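3.2 Objects that stay on the counter

The second part of the study looked at what people keep on the kitchen counter between meals. In the first part, participants told us that they put things away after use. When we visited the homes, we found that this was true for plates and pans, but much less for small appliances and dry food. We call the objects that remain "standing objects", following the term of Dervishi, who used it for items in shared student kitchens.

Visits were made in 11 homes in the Plullham district during June. Each home was visited in the morning and again after the evening meal. Robel Kumsa and Lejla Perić made the notes, and Radomir Georgiev checked them against the photographs. The full set has 843 entries. An entry is one object in one position, so a kettle which was moved from the sink side to the wall side between two visits gives two entries. Objects inside cupboards were not noted, even when the door was open.

We divided the counter into three zones. The back zone is the strip along the wall or backsplash. The side zones are the two ends. The middle zone is the remaining surface, where most of the cutting and mixing is done. The limits between zones were decided for each home separately, as the counters had very different depths, and in two homes the back zone was so narrow that it could hold only bottles.

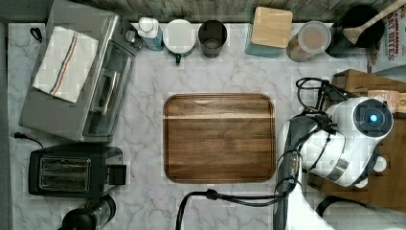

Figure 6. Counter in one of the homes, from above. Containers stand along the back, heating appliances at the left, and the cutting board lies in the middle zone.

The back zone was used mainly for closed containers. Canisters and jars were placed side by side, often without a clear order of size or content. Participants explained that they know each container by its color or its lid and do not need a label. One participant had three jars that looked the same to us, and she could name the content of each without opening it. A cereal box was often found at the end of such a row. When we asked why it was not in the cupboard, the usual answer was that it is too tall for the shelf, or that the children must be able to find it by themselves.

Toasters and small ovens were mostly in a side zone. This position depends strongly on the wall outlet, and in 8 homes the participant said that the appliance could not stand elsewhere without an extension cord. The appliances also had a second use which we did not expect: their tops served as a place for towels. A dish towel on a toaster oven was not regarded as untidy by the participants, but as the normal place of the towel. Several of them said that they remove it before the oven is turned on. We did not observe this step in every home and cannot confirm it.

The cutting board was the only object that was regularly left in the middle zone. In our opinion this is important for the question of tidiness. A board without anything on it was described as part of the counter, and participants did not include it when they listed the things standing out. With a knife or some bread on it, the same board was named at once. For this reason we coded the empty board separately in the tables of Section 4. Salem has proposed to leave it out of the count completely, but then the middle zone would seem free in homes where the participant must in fact lift the board to wipe the surface.

Spoons and other long tools were kept in an open pot or cup near the back wall. These pots were rarely moved between the morning and the evening visit. The entries for them are therefore few compared with the entries for bottles, which changed position often, especially the bottles of oil and dish soap.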